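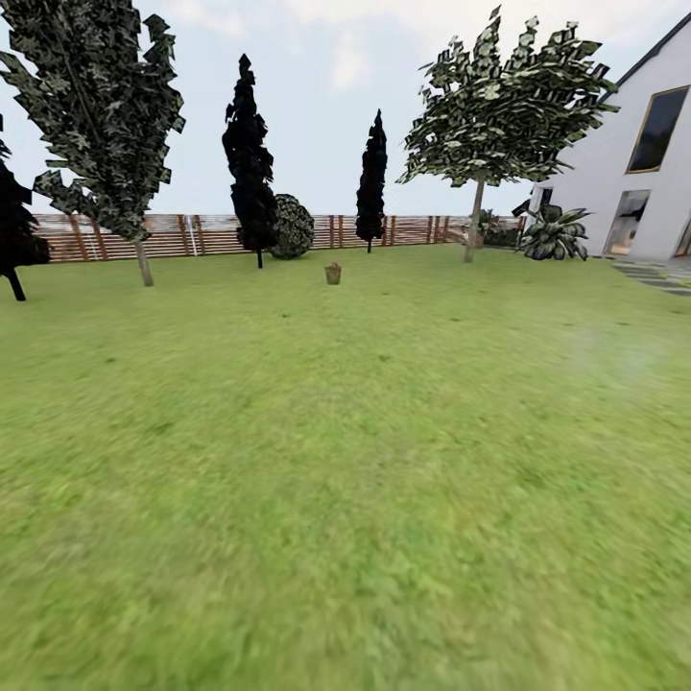

Carys Nicholas 在上一篇文章底下留言，说仿真里的活儿何必定那么多规矩，蛋掉了重来一遍就是，草不会秃，机器不会坏，谁也不会被砸到脚，把写规程的工夫省下来多录几条演示，模型自己会学明白。

这条留言我看了好几遍，想回一句短的，写着写着就收不住，干脆另起一篇。先说一句，她讲的那种痛快我是很懂的。我刚从实机那边转过来的时候，头一个星期简直像放假，不用等急停复位，不用趴在地上找滚到柜子底下的零件，按一个键，院子又整整齐齐摆在眼前。可是痛快归痛快，规矩这件事我还是想慢慢跟大家聊一聊，因为我觉得仿真里的规矩反倒更该写细，而且该趁早写。

我们组眼下做的是一个很家常的任务：在院子草地上找彩蛋，捡起来，放进容器里。任务名叫 Laltier，规程草稿叫 Sindton，两个名字都是同事 Ostapchuk 起的，问他什么意思，他说顺口。规程第一版只有 2 页纸，我当时还很得意，觉得短小好用。结果第一批 400 条演示录完，大家坐下来一对，才发现“完成”这两个字，每个操作员心里都有一本自己的账。有人觉得蛋进了容器就算完，有人觉得要等蛋停稳，有人觉得手臂得收回来，还有一位特别讲究的，每次都要让机器人转过身去，像收工鞠躬似的。

您说这几种做法谁错了呢？谁都没错，因为规程里压根没写。可是这些演示混在一起拿去训练，末尾那一段就成了一锅粥。模型到了该停的时候不知道停，手在容器上方晃来晃去，看着怪可怜的。后来我们花在重新标注结尾上的时间，比当初写清楚那一句话要多得多，这笔账我到现在想起来还心疼。
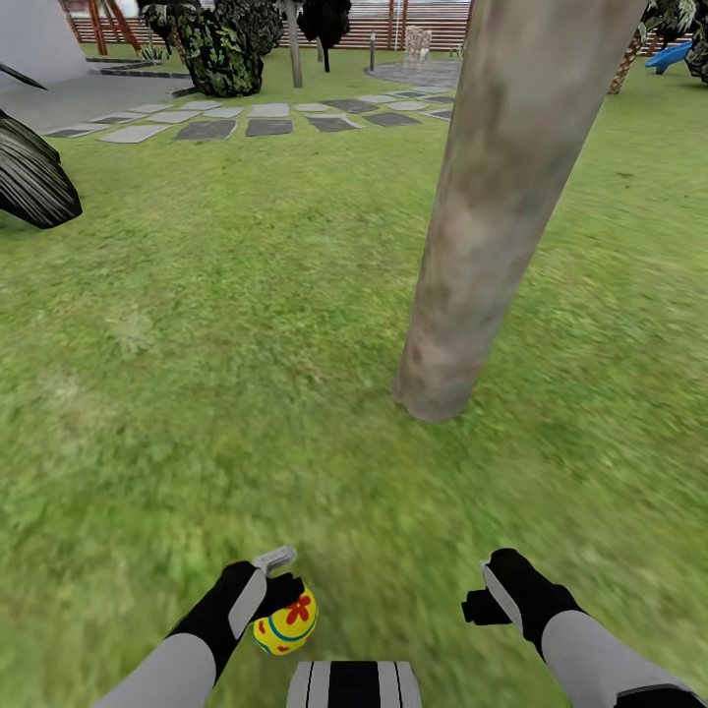 所以我的第一个主张，就是起点和终点要写成看得见、查得到的条件。“把蛋放好”这种话，讲给邻居家的孩子听没问题，写进规程就不行。要写就写：蛋在容器内，夹爪已松开，手臂离开容器口，保持静止 12 帧。听起来啰嗦，像我外婆交代怎么关煤气，可是啰嗦一次，后面的人都省心。起点也一样，机器人站在哪儿、手里有没有东西、场景重置到了什么程度，都该有个说法，不能今天从房子边上出发，明天从树底下出发，文件里却写着同一个“初始位置”。位置当然可以变，我还盼着它多变呢，只要变了就记下来。

第二个主张，可能有朋友要不同意，就是失败的演示不许随手删。仿真里删东西实在太容易了，手一滑，蛋没夹住，操作员脸上一热，重置键就按下去了，这一条便像从来没有过。我完全理解，谁愿意把自己笨手笨脚的样子存进服务器呢？我自己就删过，还不止一回。但是删着删着，我们就说不清这个任务到底难在哪里了。成功率那一栏漂漂亮亮，真拿去部署，第一回碰上蛋滚偏了，模型见都没见过这种局面。按我的意思，失败的也留着，打上标记，写一句大概的原因，训练用不用是后话。操作员那边呢，也要把话说在前头，失败条数不进考核，不然谁肯老老实实留下来。

Burden 那边的朋友跟我争过这一条，说存储要钱，审核要人，他们一个项目动辄攒下 1,000 条废数据，谁去看？这话在理，我也不想装作听不见。我的折中办法是设一个保留期，从录制那天算起，到项目交付之后再清理，中间抽一部分来看就好，用不着条条过目。他们后来有没有照办我不清楚，饭倒是一起吃了好几顿，每次吵到这里就上汤了。
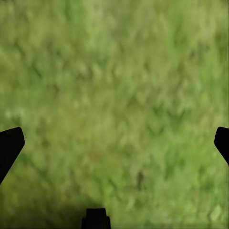 第三件事是关于视角的，说起来琐碎，偏偏最容易出岔子。头部相机看得远，腕部相机贴着手，两路画面各有各的用处，操作员干活的时候却常常只盯着其中一路。盯着头部那一路的人，往往靠感觉往下探，探到差不多就合爪；盯着腕部那一路的人，合爪很准，走路却跌跌撞撞。规程里应当写明操作员当时能看到哪几路画面，录下来的又是哪几路，两边要对得上。要是人看着一个画面做决定，模型却要凭另一个画面去学，那就好比老师蒙着学生的眼睛教写字，学生学不会，还要挨骂。

还有画质。仿真的草地离近了常常糊成一片，叶子也是几块硬边拼出来的，有人就嫌不真实，非要把渲染开到最高才肯动手。我倒没那么着急。粗糙一点没有关系，要紧的是把渲染设置跟数据存在一起，贴图版本、光照、分辨率，一样都别漏。去年 11 月我们换过一次草地贴图，换完没人登记，后来两批数据摆在一块儿，评测分数忽上忽下，几个人查了好些天，从网络结构查到随机种子，末了才想起草的事。我现在看见绿油油的草坪，心里都会咯噔一下。

说到夹持，我也想替操作员讲几句公道话。光滑的圆东西本来就难夹，夹在什么部位、合到什么程度算夹稳，以前全凭手感，新来的人只好站在老手背后偷师。我建议规程里附几张参考画面，把可以接受的夹法和要重来的夹法都放上去，旁边少写字。人看图学得快，争论也少。至于物理引擎里那些占便宜的夹法，比如夹爪陷进物体里一截还能拎得起来，就该明明白白列为无效，别因为任务“完成”了便放它过去，到了实机上可没有这样的好事。
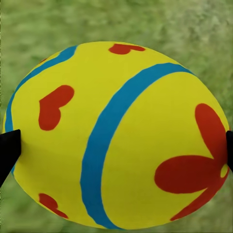
仿真画面：两指夹爪从左右两侧夹住一枚黄底彩蛋

再回到 Carys 的留言。她最后还补了一句，说规矩多了，新人会吓跑。这个担心我有，而且很有。Sindton 改到现在，已经比第一版厚了不少，我前阵子重读，读到一半自己都想去倒杯茶。所以我赞成每加一条就回头看看有没有哪条能删，也赞成把最要紧的几条印在一张纸上贴到操作台旁边，其余的放在后面备查。新人第一天只要知道从哪儿开始、到哪儿结束、搞砸了别删，就可以上手了，剩下的边做边学，老同事多担待些。

至于多录数据会不会自动把这些毛病冲淡，我是不太信的。毛病若是东一个西一个，也许真能冲淡；可没有规矩时养出来的习惯往往很整齐，同一个人几百条都那么做，模型学得比谁都认真。下一版草稿我打算先改终点那一节，静止的帧数够不够，组里还有人不服气，各位如果在别的任务上试过更好的写法，请一定留言告诉我，长一点也不要紧，我爱看长的。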